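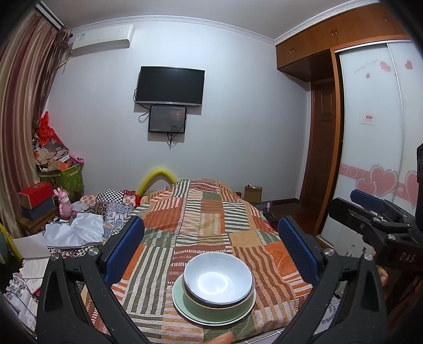

Protective stop during plate pickup, then gripper opens and drops the plate

Robotics > Manipulation > Faults and safety
Posted Saturday, June 30, 2018
Tags: hand-held demonstrations, protective stop, fail-safe, dishes, grippers

Amerley Ametepe

I have a two-arm cell (Grevell arms, Vodov two-finger electric grippers, both arms on one controller) running a policy trained from hand-held gripper demonstrations. The task is to separate stacked tableware: bowls nested in bowls, on a plate, and set the pieces apart. The training set is 243 episodes recorded with a pair of hand-held grippers. All of it was recorded on a bed, with the dishes sitting directly on a patchwork quilt. The cell has a steel bench with a thin rubber mat.

Bowls are fine. Plates produce the following sequence.

The left gripper approaches the rim with the jaws open. The tips go under or against the rim. The joint torque estimate on the wrist climbs over several control cycles, and the arm goes into protective stop. At the moment of the stop, or very shortly after it, the gripper opens. If the plate is already clear of the bench, it falls. I have lost two plates, and one of the broken pieces left the bench and landed on the walkway side of the cell. There is a guard on that side but it stops at bench height.

Settings:

Arm position loop: 1000 Hz
Policy output: interpolated to the loop rate
Gripper force limit: factory default
Gripper supply: taken from the arm's tool connector
Collision sensitivity: middle setting
Logger: Pillex, arm channels only

I see no error code from the gripper before the stop. The arm log shows an external force violation, always on the left arm, always within the last part of the approach or the first part of the lift. The right arm has never faulted. In the demonstrations the same motion looks smooth and nothing is pushed hard as far as I can tell.

What I would like to know is whether this is a policy problem or a configuration problem, and whether raising the collision threshold is acceptable as a temporary measure.

torque_ripple

Raise the threshold one step and slow the approach. We had the same thing on a packing line and it went away. The factory setting is very conservative. Opening on a stop is normal for some grippers so people don't get trapped.

 Comment from Amerley Ametepe
 Slowing the approach helped a little. The stop moved later in the motion, into the lift, so now the plate is in the air every time.

 Comment from m_ostrander
 Please don't raise the threshold before finding out what the arm is pushing against. The stop is doing its job here.

m_ostrander

You have two separate faults and the first one is hiding the second. Leave the collision threshold where it is. Treat the dropped plate as the safety fault and the force violation as the process fault, and work on them in that order.

Dropped plate

Your gripper takes its supply from the tool connector. On many arms a protective stop leaves tool power on, but an emergency stop or a controller fault can remove it. Look at which of these you are getting. If tool power goes away, an electric gripper with a backdrivable screw or belt will relax and the plate will slide out under its own weight. If tool power stays on, then something is commanding the gripper open, and the usual culprit is a default output state. When the program halts, the digital outputs go to their configured halt value, and if that value is low and low means open, you get what you describe.

Find out which by putting the gripper supply voltage and the open/close output on the same time base as the arm state. Your Pillex log has only arm channels, so at the moment you can't distinguish the two.

Fixes, depending on the result:

Output state: set the halt action for that output to "hold last value". Test it with a wooden block, then with a weighted block, before going back to plates.

Supply loss: fit a gripper that holds mechanically on power loss, or feed it from a separate supply. If you use a separate supply, your risk assessment has to cover a hand caught in a gripper that stays closed. You need a documented way to release it by hand.

In either case extend the guard above bench height on the walkway side. Ceramic fragments travel.

Force violation

Work through these with the arm at reduced speed and a plastic plate.

Step 1. Compare the surface. A quilt gives way and a steel bench does not. In the demonstrations a fingertip can go below the bottom edge of the rim by pressing into the cloth, and the person holding the gripper will not feel much. Transfer the same tip path to a bench and the finger is commanded into steel. Plot the tip height relative to the support surface for the plate episodes. I would expect a fair number of them to go below zero.

Step 2. Compare the plates with the bowls. A bowl stands on its foot with the rim well up, so the finger has air under it. A flat plate has a rim close to the surface. That alone would explain why your bowls never fault.

Step 3. Look for one-sided contact. People with a hand-held gripper will often put one pad on a rim, tip the plate up with it, and leave the other jaw standing off. It works well for a person. The jaw opening you record at that moment says only that the gripper is open. It does not say that one pad is carrying load. Scrub through the plate episodes and mark the ones where a plate is tilted steeply against a single pad.
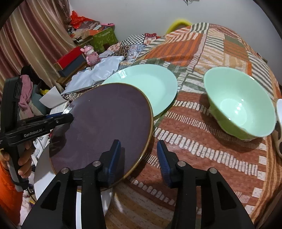
Step 4. Check what your controller does with those segments. A person tipping a plate on one pad lets the wrist give. A stiff position loop does not. If the rim is a little closer than predicted, the arm keeps driving the finger into it until the torque estimate crosses the limit. That gives you a rise over several cycles, as you reported, where a plain collision would usually show as a sharp step.

Step 5. Check the pad offset between the hand-held unit and the Vodov gripper. Measure from the wrist flange to the face of the pad on both, with the jaws at the same opening. If the pad thickness or finger length differs, every contact is displaced by the difference. Do this for left and right separately. A left-only fault can come from a left-only calibration error, and you should not assume the two sides share a transform.

Step 6. Only then look at the policy. If steps 1 and 3 account for most of the stops, sort the episodes by contact type and retrain without the single-pad tilts, or keep them and run the arm in impedance mode with a low stiffness along the approach direction.

 Comment from Amerley Ametepe
 Thank you. Scope on the tool connector this morning: supply stays up through the stop. The close output drops. Halt action was set to "low". Changed to hold, tested with the block, and it now keeps its grip through a protective stop. It also keeps its grip through an emergency stop, so I have added a manual release procedure to the cell door.

 Comment from m_ostrander
 Good. Check a full power cut as well. Hold last value does nothing when there is no power.

 Comment from Amerley Ametepe
 Tried it. The block drifts down and drops after a few seconds. Mechanical brake is on order, and until it is fitted we stay on plastic plates.

pell_k

Adding to the above on calibration, which I think deserves to come earlier than step 5.

We had a left-only fault on a similar cell. Cause was an Adjei mount on the left flange that had been put on one bolt hole out. The gripper was rotated about the tool axis, so the jaws closed slightly across the rim and not square to it. Bowls tolerate this because a curved wall finds its own way between the pads. A plate rim gets levered and the reaction goes straight into the wrist joint. The arm calls it a collision.

Quick check: close each gripper on a steel ruler clamped vertically in a vise, in gravity compensation, and watch whether the wrist rotates as the pads come together. On a correct mount it should barely move. Takes a few minutes per side.

Also, record the gripper motor current. It is cheap to log and will tell you whether both pads are loaded or the jaws closed on nothing.

 Comment from Amerley Ametepe
 Mount is correct on both sides, ruler test shows no visible rotation. Flange to pad distance is another matter. The left Vodov fingers are the long version and the transform in the config is for the short version. The right side has short fingers and matches. The error is roughly 17 mm along the approach axis.

 Comment from pell_k
 That would do it by itself on a bench. On a mattress you would have got away with it.

 Comment from m_ostrander
 Agreed, fix that before anything else on the process side. Still plot the tip heights. The correction may reduce the stops without removing them.

 Comment from Amerley Ametepe
 Corrected the transform and reran with a plastic plate at reduced speed. Stops went from nearly every attempt to three in the whole session. Tip height plot shows the remaining ones match episodes where the finger goes under the level of the quilt next to the plate. Two of the three also have the single-pad tilt. I will label those segments, rerun with lower stiffness along the approach axis and post the torque traces. Collision threshold is unchanged.

 Comment from torque_ripple
 Fair enough, withdraw my suggestion about the threshold. Our parts were cardboard.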